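Visit report: the Collancombe shared workshop, Clendedholm

I went over to Clendedholm in June to see how the Arby build is coming along. Arby is the robot arm project at the Collancombe workshop, and I had been reading the build log for most of a year. Visitors are let in from 10 a.m. and you sign a sheet at the door.

The members pay 44 dollars a month, which covers bench space and the shared tools but not filament. The arm has its own budget. So far it stands at 1,365 dollars, and the largest single item was a set of joint motors at 560. They bought those used and had to replace two of the bearings.

The controller software is called Hapeta. It was written by members and it is still changing, so the printed setup guide on the bench is a few versions behind. I was shown how a new position gets saved: you move the arm by hand, press a key, type a name for the pose, and go on to the next one. A short routine needs around 12 poses. Playback runs at quarter speed until someone has watched it all the way through.

Cable routing came up more than anything else. The first version ran the wires outside the elbow and they snagged. The second ran them inside, and then a broken wire meant taking the whole elbow apart. They have gone back to the outside with longer loops and more ties. The wrist is on its third bracket.

Practice work is done with ordinary things, stacking rings and staplers among them. Staplers are the harder of the two because of the shape. I stayed until a little after 3 p.m. Parking is behind the building and the side entrance has a step. 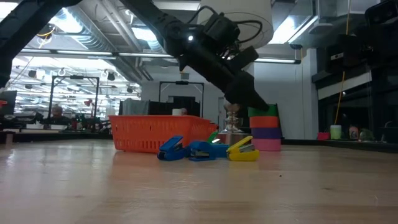
Can a beginner save poses on Arby without knowing how to program?

Saving and replaying poses takes no programming, only moving the arm by hand and typing names. Changing how Hapeta handles speed or limits does mean editing code.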